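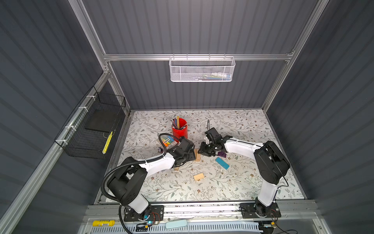
Hanging baskets get the workbenches tidy at Varnorlow

13 Aug 2022

If you've popped into the Varnorlow workshop in Herunville lately, you'll know the benches had got into a bit of a state. Pens everywhere, tape rolling off onto the floor, and never a clear patch to put your mug down. Well, I'm very pleased to report that the bench tidy-up is finished, and I think it's lovely!

The big change is that the small stuff has gone up on the walls. We had 400 pounds to spend across the whole workshop, so new cupboards were out of the question, but the bays already had good aluminium rails and it seemed daft not to use them. At the back of the bay I use most, a white mesh basket now hangs from the crossbar by its own little hooks. It took me longer to get it out of the packaging than to put it up.

On the left there's a black wire basket, and that one needed a bit more thought as the rail there runs at a slant. In the end we went for white cable ties. I did wonder whether black ones would look smarter, but we had a bag of 500 white ones in the drawer and I wasn't going to buy more. It's a good home for flat things that used to slide about under everything else.

Then there's the floral covering, which has caused more chat than all the rest put together. It's off-white with thin leafy vines and little brown flowers, and it came from Dudás, the fabric and oilcloth shop by the bus station - they had the end of a roll going cheap. Some people wanted plain grey to go with the corrugated walls. I was firmly on the side of flowers (my gran had a tablecloth very like it) and I'm glad we stuck with it. Small wooden blocks show up nicely against it too, so no more patting around for the one you've just put down.

A couple of requests while it's all still fresh. Please don't stand wet mugs or glue pots on the flowers, and if you borrow something from a basket, pop it back in the same one when you're done. If a basket gets full, tell whoever is on the front desk and we'll have a sort-out. Please don't start a new heap underneath!

The other bays will get their baskets before December. Isinix, the hardware place on the ring road, has put a box of 40 hooks aside for us, and there's enough of the Dudás roll left for two more benches. After that we may have to mix our patterns - I've got my eye on a stripy one, but I'm open to offers. Swatches are in the folder by the kettle if you'd like to have your say.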